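Technician, gripper comparison (fixed term, 7 months)
Romisdale test hall, Jeltitz

Romisdale is looking for a technician to join the gripper comparison work at Jeltitz. The post is full time, starts in March and runs for seven months. You will report to Teun Vanhove, who runs the test hall.

The work

We compare grippers and wrist cameras on pairs of small arms fixed to a shared table. Each pair runs a set list of household handling tasks: opening and closing cartons, placing small items in them, unscrewing lids, moving thin flat objects that are hard to pick up from a hard surface. The current list has 133 tasks. Each is run with the Gesten fingers and again with the Wibisono fingers, under the same controller settings, and the results are logged by hand before they go into the database.

Most of your day will be spent at the table. You will set out the objects to a written layout, start the run, note the outcome and reset. You will also change fingers, check cable routing along the arms, recalibrate after every change and report wear. Carton tasks take up a good part of the list. They need both arms, one gripper working at the flap while the other stays close to the side wall, and they are the tasks on which the two finger types differ most.

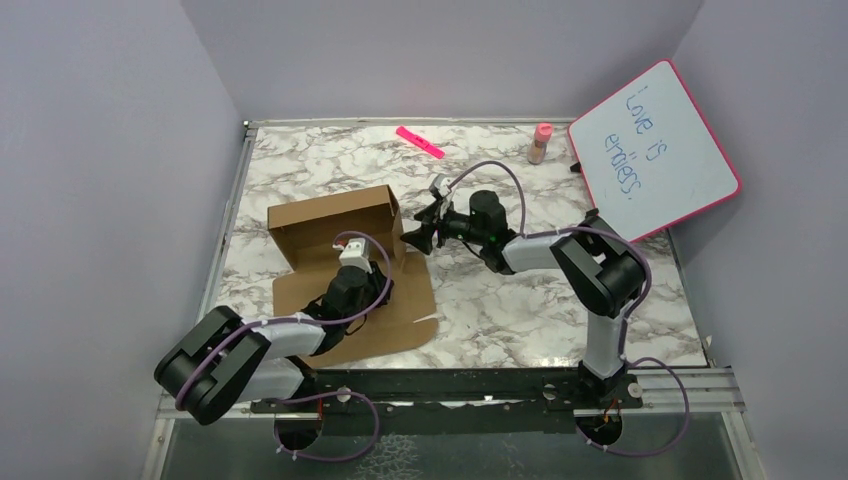 Teun Vanhove adds that applicants tend to ask about programming and should ask about resetting. A run that starts with the box a few degrees out is of no use for comparison, he says, and he would sooner have 20 careful resets than twice as many quick ones. Controller code is written by a separate team - you will need to read its logs, but you will not be asked to change it.

What we need from you

A technical qualification in mechatronics, electrical work or similar, or at least two years in a workshop or test laboratory.
Experience of fitting and adjusting small mechanical parts.
Clear written English. Fault notes are read by people who were not in the room.
Comfort with repeated work to a fixed procedure.

Useful but not required: basic Python, camera calibration, crimping and cable repair.

Hours and conditions

The hall opens at 7 in the morning and there are two shifts. You may state a preference. The work is done partly standing. Safety training on the arms is given in the first week and must be passed before you run a table alone.

How to apply

Send a CV and a short account of one test or measurement you have carried out, including what went wrong with it. One page is enough. Mark it "Gripper comparison, Jeltitz". Shortlisted applicants will be asked to the hall for a half-day trial - paid at the normal rate - in which they change a set of fingers and complete a short block of runs.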